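Giving up a storage unit

Last updated: September 2022
4 min read

I rented a storage unit for 3 years longer than I meant to. When I moved out of the house on Besnard Street and into the apartment, I told myself the unit was for one summer. The apartment had one closet and a kitchen with four drawers, and I had a two-bedroom house worth of belongings. The monthly charge was small enough that I stopped seeing it on the statement.

In July the company, Stiltstead, wrote to say the rate was going up. I added up what I had already paid them and it came to far more than I would have gotten for everything inside. I gave notice the same afternoon, before I could talk myself out of it.

Shabnam Butt drove over with her station wagon on the first morning. We had planned on one trip and ended up making six. The unit was on the second floor, and the freight elevator only stops level with the hallway about half the time, so every load on the cart had to be lifted over a lip. I would tell anyone starting out with storage to pay the extra for the ground floor. I would also tell them to write on the sides of the boxes as well as the tops. I had written only on the tops and then stacked them.

The rule I started with was that anything I had not missed could go. It fell apart in the first hour. I had not missed my grandfather's letters, but I was not going to throw them out. I had not missed the good winter boots because I had forgotten I owned them, and I had bought a worse pair to replace them. What worked better was asking where in the apartment the thing would live. If I could name a shelf, it came home. If I started saying "well, it could go somewhere," it went to the donation pile.

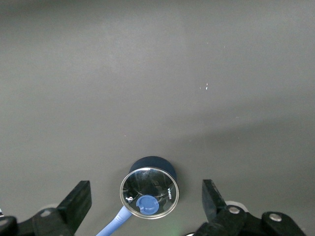
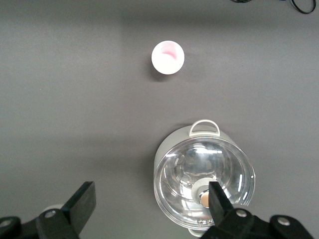
Kitchen things were the slowest part of the whole job. I had packed them last, in a hurry, and they were spread over more boxes than anything else. There were duplicates of nearly everything, since I had restocked the apartment from the discount store on Fulero Avenue without checking what I had. The large pieces were quick to decide on. A cooking pot either fits the cupboard or it doesn't. A plain white cup with a pinkish mark on the inside is harder, for no good reason, and I spent more time on cups than on the sofa. In the end I kept as many as fit on one shelf and wrapped the rest in newspaper for the church sale.

Furniture went faster. The sofa went to a couple down the hall who carried it away themselves. The bookcase had warped from standing against the outside wall and could not be saved. I had paid $600 for the dining table when I was still married to the idea of dinner parties, and I sold it for a fraction of that to Timothée Marty, who teaches at the high school and wanted something to grade papers on. He took the chairs too. He brought his own straps and a blanket, and it was in his van in ten minutes.

Paper was its own problem. I had two file boxes of tax returns, appliance manuals, and bank statements from an account that no longer exists. I kept seven years of taxes and the deed papers, and took the rest to the shredding day at the Skavus branch library. They let you bring two boxes per car. You don't need to pull the staples, but binder clips have to come off, and I did that in the parking lot while I waited in line.

The last day was mostly sweeping. Stiltstead wants the unit broom clean and the lock taken off, and they will bill you for another month if the lock is still on the door, even if there is nothing behind it. Take a photo of the open unit before you leave and get the closing receipt by email. Mine took a few days to arrive and I had to call once.

The apartment is more crowded than it was. There are still four boxes in the bedroom, and I have given myself until the end of the month to open them. The letters are on the top shelf of the closet, next to the boots.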